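In praise of the slow brick

I have been a member of the Rerkton shared workshop for a long time, and I have listened to many arguments there about what deserves our floor space. The laser cutter deserves it, everyone agrees. The lathe deserves it. The robot arm in the corner is a harder case, and at the members' meeting in July it became a quarrel. One side wanted the arm to do useful work, like sanding or loading the cutter at night. The other side, which was three people including me, wanted it to go on placing LEGO bricks on a baseplate.

I would like to explain my side properly, because at the meeting I was too slow. English is my third language and in a quarrel I always find the right sentence one hour later.

The project has a name, Kamolrat, and a simple goal. We want the arm to take loose bricks, one by one, and press them on a plate at the positions given in a small text file. No camera tricks at first, only known positions and good calibration. Pichit Sombatkul wrote most of the motion code on his own evenings. I did the fixtures and the table of offsets. The money we have spent is under what the workshop pays for coffee, if we do not count our hours, and we do not count them. 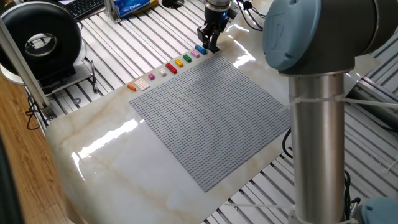
People who laugh at this task have mostly never tried it. A LEGO stud forgives a human hand because a human hand feels its way. We tilt the brick a little, we search, we push with the thumb, and we never notice that we did three things. A gripper with two parallel fingers does none of this unless somebody writes it down. When the row of pieces is laid out beside the plate, from the orange brick at one end to the blue one at the other, each piece asks its own small question. The flat white plate gives the fingers much less height to hold than a brick does. A 2x2 brick is easy to grasp but it also turns easily. And the baseplate sits at an angle to everything, so every error in our idea of that angle grows with the distance from the corner where we measured. I was proud of my first measurement of it. It was wrong, and I found out only at the far side of the plate.

So my first argument is about honesty of the result. With sanding, one can look at the piece of wood and say, well, it is more or less smooth. With a brick there is no more or less. It is seated on the studs or it is not, and a child of four can judge it. For people who are learning, and in a shared workshop all of us are learning, I think this is worth more than usefulness. I have seen members spend a whole winter on a clever machine and at the end they could not tell if it worked well, only that it moved.

The second argument is about cost of mistakes. When our arm comes down two millimeters off, the brick goes crooked, the program stops on the force limit, and we say a bad word. When a sanding arm comes down wrong it ruins a table top that belongs to a paying member. At Drarnholm, where I used to rent a bench before I moved here, they had a small automated glue station, and after one bad night it was covered with a sheet and it stayed covered until I left. The machine was good. The owners had started with a job where they could not afford to fail, and so they failed one time.
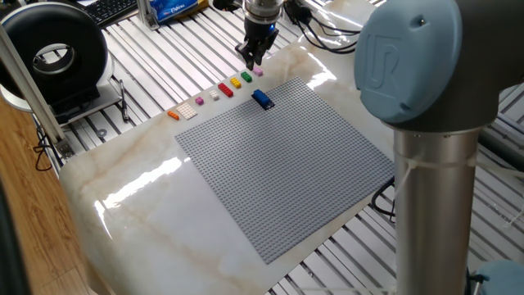 There is also the matter of patience, which I put third although for me it is perhaps the first. We decided at the start that we would not call a position "done" until it had worked 60 times without a touch from us. Some people find this number silly. Pichit wanted fewer and I wanted more, and 60 was where we both became tired of discussing. But somewhere after the fortieth repetition one begins to see things which do not appear in the first ten. The same place in the file gives a slightly later contact in the evening than in the morning. One finger pad wears faster than the other. We made over 2,000 placements before we understood that the second problem was causing half of what we blamed on the first. I do not know how to learn such a thing from a video.

I should be fair to the other side. They say that the arm is a shared resource and that three people are using it for a toy. The first part is true. I have looked in the booking sheet and our project takes too many evenings, and I have offered to give back Thursday completely. If somebody comes with a real job for the arm, we should make room, and I will help with the fixture myself. But in the two years before Kamolrat the booking sheet for the arm was nearly empty. A resource which nobody books is not being saved for anyone.

They also say that this problem was solved long ago. Of course it was. Bread was also solved long ago, and I still think it is good for a person to bake one. The factories that know how to press small parts together at great speed did not leave their knowledge in our corner of the building. Irness, the small firm that sold us the spare finger pads, could tell me the hardness of the rubber but could not tell me how it would behave against smooth plastic with a bit of skin grease on it. For this I had to sit on a stool and watch.
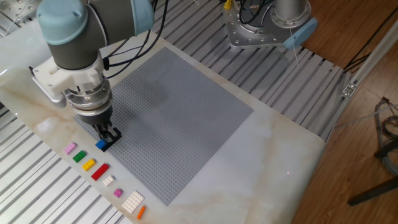 Amnuay Thepsuriya, after reading a draft of this text, wrote to me that I make it sound too noble. You like it because it is restful to watch, he wrote, and you should say so, and you should also say that the first person who learns from the machine is always the one who already knows the most, while the beginners stand behind and hold the box of bricks. If you want it to be for learning, then let a beginner write the next file and keep your hands in your pockets.

I have thought about this for several days and I believe he is right about the beginners. Pichit and I have become a closed shop without meaning it. The text file is easy to write, but the table of offsets is in my own notation, with abbreviations in a language that only I in the building can read, and this is a kind of lock on the door. So I am now translating it. The work is boring and I find mistakes on every page.

About the restful part he is also right, but I do not see why I should be ashamed of it.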